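Re: [larnero-health] What happened at the clinic vote, and what do we do now?

Sent: 12 February 2021
To: Larnero Women's Health list

Hello all,

I'm sorry to have been so slow in answering this. I wanted to read the whole of the district's paper first, and it runs to 49 pages, with most of what matters tucked away in the appendices (why do they always do that?). I've copied in the message I'm replying to so that newer members can follow, and there are a good many of you, which is lovely to see.

> I watched the district assembly online last night and I'm
> still confused. They voted to keep the Flela clinic open,
> which I thought was what we wanted, but then they moved the
> contraception and early pregnancy sessions to the hospital
> at Cultia "pending review". Is that a win or a loss? And
> does the vote bind them, or can the health board just do as
> it likes? Our group in Sarıgül Street is meeting soon and
> I'd like to be able to tell people something sensible.
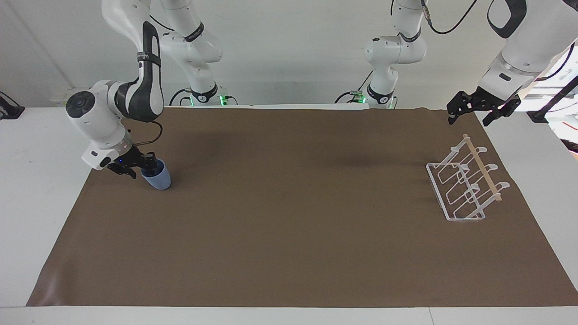
WHAT WAS DECIDED

You have it right, and you were not the only one to come away confused. There were two votes. The first kept the building at Flela open, with its baby clinic, the blood tests and the physio room, and that passed easily. The second was an amendment brought in late in the evening, and it passed by 4 votes. That is the one that sends the contraception and early pregnancy sessions over to Cultia until the review reports in September.

So I would call it half of what we asked for, and the smaller half at that. I know some of you were celebrating when the first result came through, and I was too, I had the kettle on! But the sessions being moved are the very ones we wrote in about. A woman in Larnero who can walk to Flela in her lunch hour will need two buses to get to Cultia, and the second of those doesn't run after six. For somebody who would prefer not to explain to her employer, or to anyone at home, where she has been all afternoon, that matters a great deal.

DOES THE VOTE BIND THE BOARD?

My reading – and please do correct me if you have sat through more of these meetings than I have – is that it binds them on the building but leaves the sessions rather loose. The wording of the amendment is that the board "may relocate" them. It says "may" all the way through. The board could keep an evening session going at Flela tomorrow without breaking anything the assembly has agreed, and I think that is where we ought to put our effort over the next few weeks. The amendment itself can't come back until after the review, so there is little point in wearing ourselves out over it now.

There is also the money, which I'm afraid is on page 38. The board puts the saving at 2,000 a year. I read that line several times over, as it seemed such a small sum to cause so much bother. The same table shows more than 400 appointments a year in the sessions that are being moved, and there is no figure anywhere for the women who will simply not make the journey.
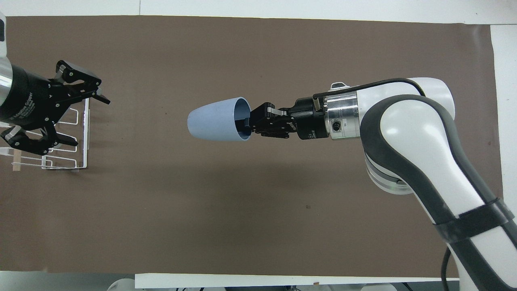 The petition is the next thing, and I would like us to settle the wording before anybody prints it. We had two drafts going round last time and it made us look muddled. My suggestion is one side of paper, asking the board for one thing only, which is an evening session at Flela until the review is finished. If you're making posters for your window or for a stall, plain brown paper like the big sheet in the photo would suit us very well, as thick black lettering shows up nicely on it and a roll goes a long way. Please put the list address at the bottom and leave off any party colours. We have members who vote in all sorts of ways and I'd like every one of them to feel able to stand behind the same table.

For the Sarıgül Street meeting, then, I'd say something along these lines: the building is safe, the sessions are not, and the board has the power to keep one of them going if it chooses. If people would like to write in, letters in their own words do seem to get read more carefully than copied ones. They needn't be long, and they needn't tell the board anything private. A few lines about the buses would be quite enough.

I've asked the board's office for the terms of the review and will send them round as soon as they arrive. Could somebody who understands the rules on public questions let me know how far ahead we have to put one in? The notes on the assembly's page say one thing and the printed leaflet says another.

With warm wishes to you all, and thank you for keeping at it,

List moderator
Larnero Women's Health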